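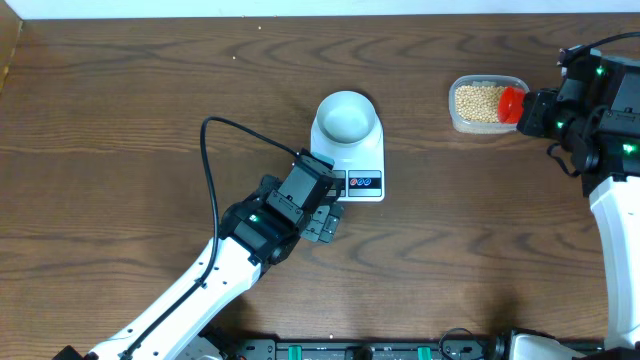
Kobori asks whether both arms need their own stop, or if one on the bench covers it. Same question from me really. Two small arms on one rail, tabletop stuff, weighing out dry food. Been told "follow the standard" but which bit?? Also what speed is ok when someone is stood next to it. Club night is Wednesday so quick answers welcome.

**Ellix**

One stop, cuts power to both. Never one each, you'll hit the wrong one in a panic. Mount it where you can reach it without leaning over the arms.

Other things we stick to:

- clamps checked before every run, by hand, give them a proper tug
- cables clear of the joints through the *whole* move, not just at the start pose
- arms never share a zone unless one is parked. We leave 8 cm between zones
- first 3 runs of anything new at slow speed, one person on the stop and doing nothing else

Check what your arms do when power goes. Some just drop. Put that on the risk sheet, and keep the bowl light.

**Vivine**

just go slow its fine, they're tiny

**Plusasau**

Disagree with the above, small ones still pinch. ISO 10218 is the industrial robot one, worth a read but dont expect it to fit a hobby bench neatly. Start with a written risk assessment, ours is 2 pages. Speed comes out of that, can't give you a number without knowing the arms. And food stuff: wipe the fingers down beteen batches, write down who did it.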